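Where do I start with Husetti? Season 1 or the movie?

Posted by Ritva Kinnunen, July 13, 2025

I just finished my first real mecha show and I want more! A friend keeps pushing Husetti, but there are 61 episodes plus a movie, and I can't tell if the movie is a recap or its own story. Also, subs or dub?

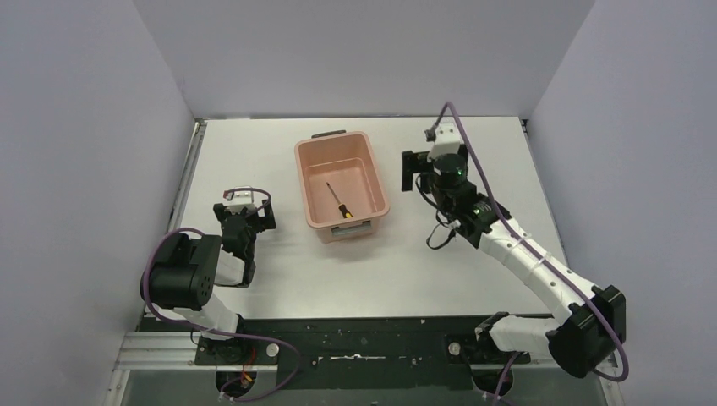

2 answers

Glenys Rees
Oh, you're in for such a treat! Start with episode 1 and please don't skip the harbor arc, even though it drags a little (episodes 15 through 18, hang in there). The movie retells the first 17 episodes with new music and a different ending for the captain, so save it for last. I watched it first back in December and spoiled the whole Daten reveal for myself. Subs for me, but the dub cast is great fun too, especially the guy who voices Probert! 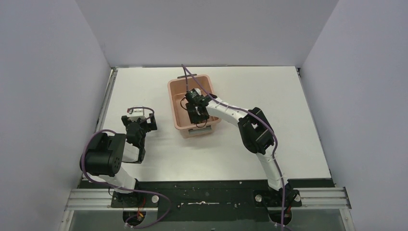
Pink bin on the white tabletop

Stivitz
movie first is fine imo, it's shorter and the fights look way better. if you like it go back and watch the show. dub all the way, the yelling is amazing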